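Chapter 6
Looking After a Hand-Held Gripper

A hand-held gripper has few moving parts, and most faults begin at the fingers. This chapter covers setting up the Jorko, cleaning it and changing its fingers. Cloth is a good test load, being soft and uneven.

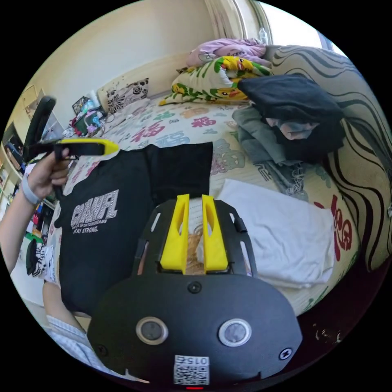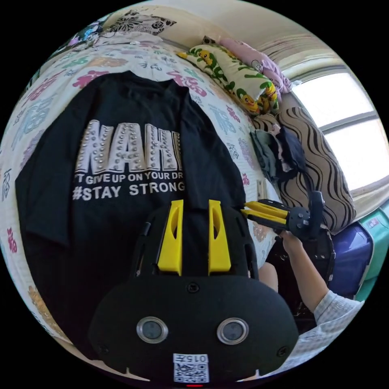

Gripper 015, with yellow fingers fitted.

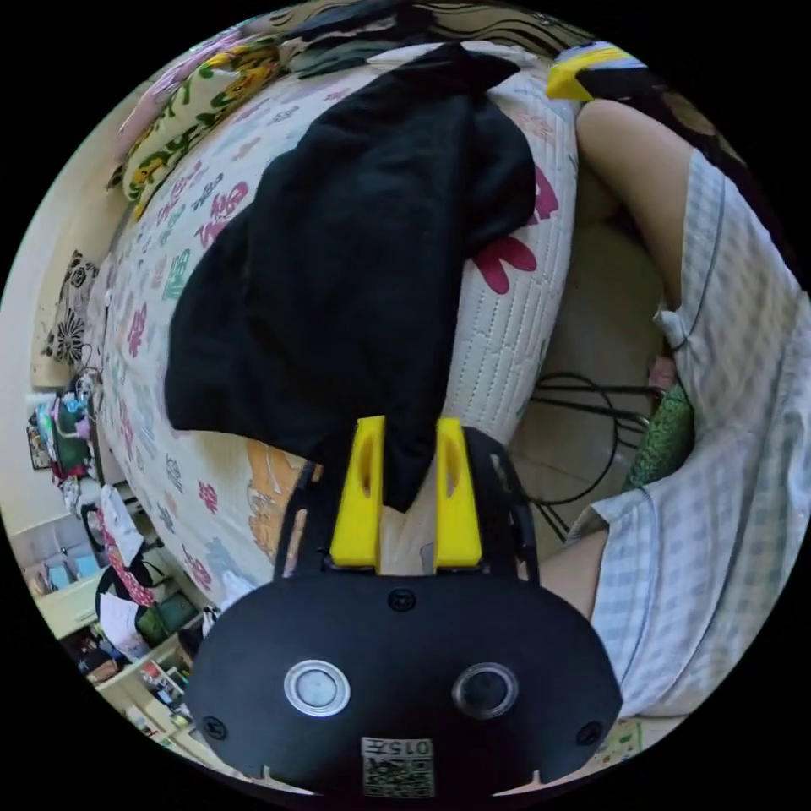
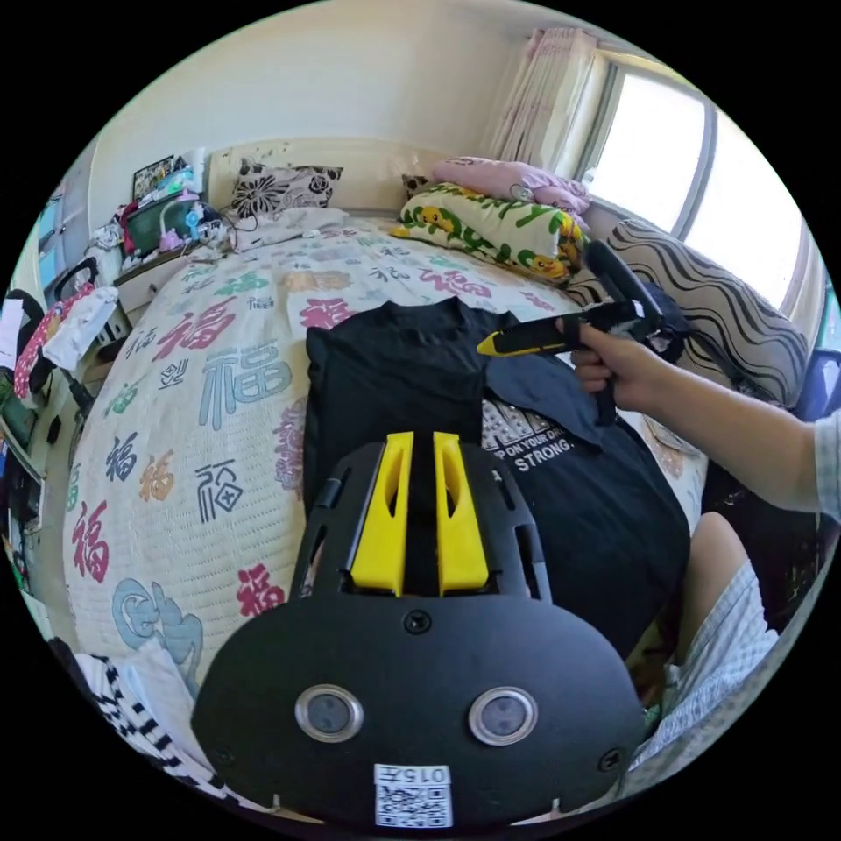
Before each session, check that the finger screws are tight and wipe the pads with a dry cloth. Change both fingers together after 1000 grips, or sooner if one has bent. Enter the change in the log against the number on the label. Section 6.1 begins with the screws.

Divina Samonte, Starkevier Press
Contact | Copyright | Back to top
Search this book
Shares 60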